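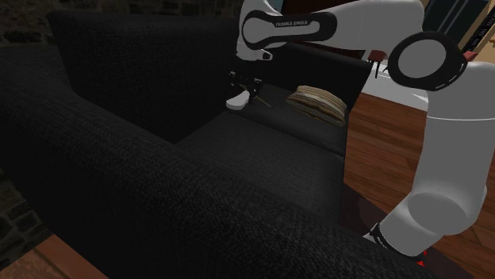 Hello again from the road! When I left you last month we'd just got off the night train in Tresine with one working phone between us and a bag of very squashed apricots. We ended up staying in the old town for four nights instead of the two we'd booked, so there's a fair bit to catch up on.

First, the walls. You can walk nearly the whole way round the old town on top of them, and you should do it early. We were up there by half past seven and had only the swifts for company. The oldest stretch, by the river gate, dates from 1326, and the steps up to it are worn so badly in the middle that Blair went up the whole lot sideways, holding the rail. Wear proper shoes. I had sandals on and regretted it by the second tower.

After that we had coffee and a cheese pastry at Ginting, the little bakery behind the fish market (go before ten or the cheese ones will be gone), and then on to the church of the Markholm brothers. It was rebuilt in 1715 after a fire and it's very plain outside -- I nearly walked straight past. Inside, the ceiling is painted a deep blue all over, with tiny gold stars, and there's a wooden gallery you can climb up to for a small donation. We stayed nearly an hour!

The next day we took the bus up to Hetmont. The road is all hairpins, so sit on the left for the views and near the front if you're queasy. From the village there's a marked path to the upper chapel, which sits at 2389 metres. We didn't get that far. The cloud came down just past the second hut, so we had bean soup and rye bread there and came back for the four o'clock bus. I'd like to try again in September, when the hut warden reckons the mornings are clearer.

Several of you asked about luggage. The left luggage room at Tresine station shuts at six in the evening and they do mean six.

Next month it's the lake, the slow ferry and Blair Cairns attempting to row.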